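Unit 6: Packaging, Portion and the Shelf
Notes for the evening group, Food and Everyday Life
Jolanta Jakubowski

Welcome back! Last time we finished with canning, and a few of you stayed behind to argue about whether a tin can counts as packaging or as a cooking pot. I loved that argument and I'd like to keep it going, so hold on to it. Tonight we move to dry foods, and to the bag.

Start with what dry food wants. A chip, a cracker or a roasted nut has had nearly all its water driven off, and it will take that water back from the air the moment it gets the chance. Leave a bowl of chips out overnight in a damp kitchen and you know the result. Food people talk about "water activity," a number between 0 and 1 that tells you how much of the water in a food is free to move around. Crisp foods sit very low on that scale. Once they creep up past a certain point the crunch goes, and it goes quickly, because the starch softens from something like glass into something like rubber. (That really is the language used in the textbooks: the glass transition. Isn't that wonderful? Your stale chip has melted, in a sense.)

The second enemy is oxygen. Fats react with it and turn rancid, and fried foods carry a lot of fat spread out over a very large surface. Light speeds this up, and so does warmth. So a good bag has three jobs before anybody has thought about what to print on it: keep water vapor out, keep oxygen out, keep light out.

Early chips were sold loose, from barrels or glass cases, scooped into paper by the shopkeeper. The bottom of the barrel was stale and broken, and the customer who came in last got the crumbs. Waxed paper bags, ironed shut by hand, came into use in the 1920s, and they changed the whole trade. A sealed bag could travel. It could also carry a name, so now the maker was talking to the eater with no shopkeeper in between. Cellophane followed, then plastic films, then films with a very thin coating of aluminum on them. Most modern chip bags are several layers pressed together, each layer doing something the others can't. Peel one apart at home with patience and a bit of tape and you may get the printed outside layer to lift away from the shiny inside.

And the air! Everyone complains about the air. The gas in the bag is mostly nitrogen, which doesn't react with the fat, and the cushion it makes protects the contents on the truck. If you have ever taken a sealed bag up a mountain you have seen it swell tight as a drum. The gas inside hasn't changed in amount, but the pressure outside has dropped.

Now to the part of the unit I enjoy most, reading a bag as a designed object. Color comes first. Snack makers lean heavily on warm colors, and brown and gold together are used over and over to suggest roasting, grain, potato skin, an oven. Lettering is next: large, pale on dark, and quite often set at a slant, so the name can be picked out by someone walking past. Then the product picture, and last of all the small print, which has to be there but is given very little room. 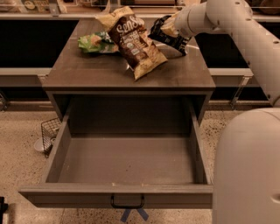
Fig. 6.1. Snack bags on a cabinet top. The middle one is a brown and yellow chip bag with cream-white lettering.

A useful exercise is to look at a bag from across the room, write down what you can read, then step closer and write down what has been added. Do this with three or four bags from your own kitchen. My guess is that you'll get color and part of a name from far away, and the ingredients only when the thing is in your hand. Bags are also never flat! A designer draws a tidy rectangle, and then the film crinkles and folds and half the name disappears around a curve. Good designers plan for that.

Worked example: portion

For this we use the course's two practice brands, Truvudel and Durnon. Suppose Truvudel sells a bag with 400 calories in it, and the label calls that two servings. Durnon sells a smaller bag, also 400 calories, and calls it one serving. A shopper who reads only the per-serving line sees 200 against 400 and picks Truvudel as the lighter choice. If she eats the whole bag, as plenty of us do, she has eaten the same either way. Set both against a daily total of 2,000 calories and each bag is one fifth of the day. Work it through on paper once, please, even if it looks easy. The mistake is very easy to make in a store aisle.

Discussion for the second hour

Does a bigger bag make us eat more? Think about what you would need to measure, and who would have to be kept in the dark about it.

Is a paper bag always the greener choice? Remember to count the food that spoils if the barrier is weak.

Why are layered films so hard to recycle? Go back to the peeling trick.

Reading for next time

The Domański chapter on drying and salting, all of it, and the first half of the Vitus handout on glass jars. The Vitus is dense in the middle, so skip the table on closures if you're short of time and come back to it in March when we do pickles. Bring one empty package from home, rinsed if it needs it. Odd ones very welcome!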